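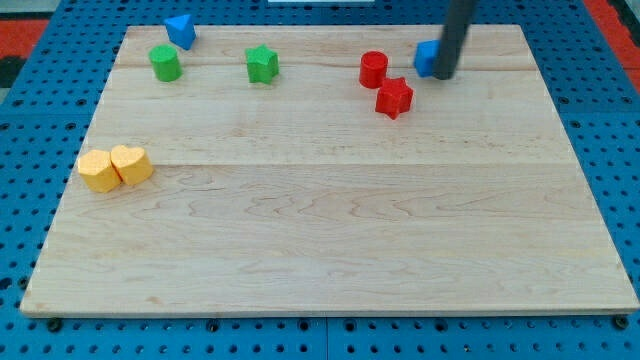

**Convocatoria de participantes: evaluación del kit de brazo de sobremesa Hivesura**

Rungrueang busca personas para probar el kit Hivesura antes de su salida a la venta. El kit se compone de un brazo con herramienta de punta cilíndrica, un tablero de trabajo de madera, un juego de bloques de colores y el programa de control por instrucciones escritas. Lo fabrica Jinlow y lo distribuirá Rerkton, que también financia esta evaluación.

El trabajo consiste en dar órdenes al brazo en español corriente y anotar qué hace. Las órdenes son del tipo «junta los dos corazones amarillos», «lleva el cubo azul al lado de la estrella verde» o «separa el cilindro rojo de la estrella roja». El brazo no agarra: empuja las piezas sobre el tablero. Nos interesa sobre todo cómo responde a frases que no ha escrito un ingeniero, con titubeos, correcciones a mitad de orden y palabras de cada región.

## Qué se hace en cada sesión

- Colocar los bloques según la ficha de partida o a criterio propio, según el turno.
- Escribir las órdenes, de una en una, y esperar a que el brazo se detenga.
- Marcar en la hoja si el resultado es el pedido, si lo es a medias o si hay que repetir.
- Rellenar al final un cuestionario sobre el manual, el montaje y el programa.

Las sesiones duran 2 horas, con una pausa. Cada participante se compromete a un mínimo de cuatro sesiones en días distintos. En la primera se monta el kit desde la caja siguiendo solo el manual, incluida la fijación del tablero a la mesa perforada. Las herramientas las ponemos nosotros.

## A quién buscamos

Mayores de edad con español fluido, nativo o no. No hace falta saber programar ni haber usado un robot. Reservamos una parte de las plazas para docentes de primaria y secundaria y otra para mayores de 60 años, dos grupos que apenas participaron en la ronda anterior, la de marzo.

No pueden participar empleados de Jinlow o Rerkton ni sus familiares directos. Quienes estuvieron en la ronda de marzo sí pueden volver a presentarse, pero tienen que indicarlo en la solicitud porque harán fichas diferentes.

Hay 114 plazas. Si se reciben más solicitudes válidas, se hará un sorteo dentro de cada grupo y el resto quedará en lista de espera.

## Compensación

Las sesiones se pagan por transferencia al terminar la cuarta. Quien abandone antes cobra las que haya completado. El importe por sesión figura en el documento de condiciones que se envía junto con el formulario. Los gastos de transporte público se abonan aparte, con billete. No se entrega ningún kit como pago.

## Datos y grabación

Se guarda el texto de las órdenes, el recorrido del brazo y la imagen del tablero. No se graba la voz ni la cara. La ronda anterior dejó 3.487 órdenes registradas, que se conservan sin nombre y se usan para corregir el programa. Las de esta ronda tendrán el mismo tratamiento. Se puede pedir la retirada de las propias órdenes hasta el cierre de la evaluación.

El programa no es definitivo y puede fallar. Si el brazo se queda parado o sale del tablero, se pulsa el botón de parada y se avisa a la persona de sala. Esos casos también se anotan.

## Cómo apuntarse

El plazo termina el domingo 13 de octubre. El formulario se pide en la recepción de Rungrueang o por correo a la coordinadora, Getsemaní Ledesma, poniendo «Evaluación Hivesura» en el asunto. Hay que indicar edad, ocupación, franjas horarias posibles y, si procede, necesidades de accesibilidad. La sala está en planta baja y la mesa admite trabajar sentado.

Las dudas sobre el kit las atiende Nattawut Jaidee y las de pagos, Aiguo Han. Respondemos de lunes a viernes por la mañana.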